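Search this manual Go
Updated March
By Elif Naz Ekinci, Borkik Technical Documentation

4. Setting up the bed-making task

This section covers room preparation and the first supervised run of the bed-making task on a full-size humanoid. Read section 3 (emergency stop) first. The task is rated Assisted: an operator must stay in the room from start to finish.

4.1 What the task does

The current release straightens a single flat sheet on a made-up mattress. It does not change pillowcases, fit elasticated corners or handle a duvet. In the Trambridge trials the robot completed 94 of 275 attempts without operator help. Most of the rest stopped at the grasp step, where the fingers closed on a fold and lost it during the pull.

4.2 Preparing the room

1. Clear the floor on the working side of the bed. Leave 2 meters between the bed and the nearest furniture where the room allows.
2. Close wardrobe and interior doors.
3. Route floor cables away from the foot path. Tape down any that must cross it.
4. Spread the sheet so that it hangs over the near side of the mattress.
5. Stand the robot at the bedside, facing the bed, both feet flat.
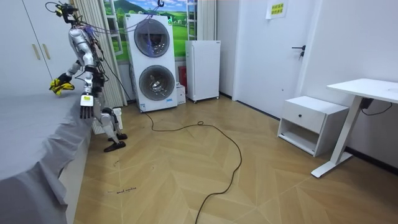

Figure 4-1. Robot at the bedside, one arm extended toward the sheet. Note the cable on the floor.

4.3 First run

1. Select Bedding > Straighten > Supervised.
2. Set pull force to Low. Plain gray or other single-color sheets may need the contrast setting raised.
3. Press Start and step back beyond arm's reach of the robot.
4. Watch the first grasp. If the hand closes on the mattress instead of the sheet, press Pause and repeat step 4 of 4.2.
5. When the task ends, check the far side by hand. The robot does not inspect it.

CAUTION: Do not reach across the bed while the arms are powered. Pause holds the arms in position – it does not remove power.

Note: Allow some 2000 seconds per bed. A person will finish sooner. Yvonne Mapplebeck's timing sheets for the Plelton rooms are in Appendix C.

4.4 Logging a failed run

Save the log before restarting. Enter the step number, the pull force and the sheet material.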